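Teaching by hand

I spent a good part of last July squeezing a trigger. Open, reach, close, lift, put down, open again. By the end of the first afternoon my thumb had gone numb and I'd started approaching my tea mug at a sort of robotic right angle, which my family found very funny.

The job was at Gelmont, a small robotics lab on the upper floor of the old Flornwood seed works, and the idea behind it is lovely. If you want a robot to learn how to pick things up, you normally need the robot there while somebody steers it, and steering a robot arm is slow, fiddly work (I tried it, and I was dreadful). So the people at Gelmont took the arm away. They kept the hand, put a grip and a trigger on it, fixed a camera above the fingers and gave it to anyone willing to stand at a table for a few hours. You do the task yourself, using the hand, and the camera records what the hand would see. Later on, a robot wearing the same sort of fingers gets to learn from the lot.

They call the method Busik. I asked three times what it stood for and got three different answers.

My bit was the sorting task: long thin things out of one bin and into another, over and over. Each go counts as one demonstration, and I managed 328 of them before they let me stop. The full set for that task came to 1167, shared between a whole crowd of us, some quick and tidy, some (hello!) a bit all over the place. 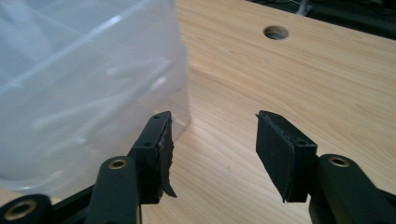 What surprised me was that the untidy ones were wanted. I'd been apologising every time I missed a grab and had to come back for it, until I was told to please carry on missing now and then, as long as I recovered. A robot trained only on perfect grabs has no clue what to do after a bad one. It just sort of hovers there. Give it plenty of fumbles that get put right and it'll have another go, and that was the main finding from the summer's work. With the fumbles left out of the training, the arm got through 14 objects in its best run before it got stuck. With them put back in, it went on to 441, and then somebody had to go home.

The foam matters more than you'd think as well. Pads wear, and a tired pad grips differently from a fresh one, so the lab mixes recordings made with both. I like that. It's how people learn too, with whatever tools are in the drawer.

It isn't magic, mind. Move the whole business to a different table under a different lamp and the success rate drops, quite badly on the shinier surfaces. Clear plastic is still a pain. And the robot is slow, far slower than me even with a numb thumb. The next round is meant to be done at Žukauskas, the packing firm down the road, where the tables are all sorts of heights and the light comes in sideways after lunch. I've put my name down for two afternoons.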